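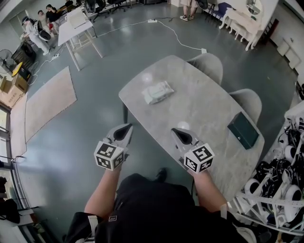 Two hand-held grippers with marker cubes at the demonstration table.

About Gutano

Gutano builds hand-held grippers and the software that turns their motion into training data for robot arms. The company was started in Jerkthorpe and still does all of its assembly and calibration there. Tracking is done with square printed markers, which keeps the hardware light and easy to repair.

Open days

The Jerkthorpe floor is open to visitors every January and June. Groups are limited to 24. A visit starts with a short talk on marker tracking, then moves to the table, where an operator handles small household items with a gripper in each hand. 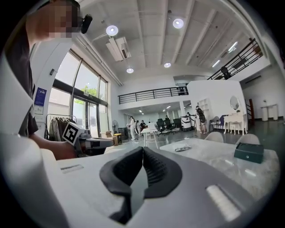
Visitors may try the tools after the talk. Each turn lasts 6 minutes — long enough to pick up a box, set it down and repeat the motion from a different angle. The finger pads are ridged rubber and can be swapped between turns.

Our work

Current projects are Stosow, a library of 1000 recorded table tasks, and Ragnarsson, a calibration routine for paired grippers. Both are shown on open days. Schools and engineering teams can request a separate visit through the contact page. Closed shoes are required on the floor.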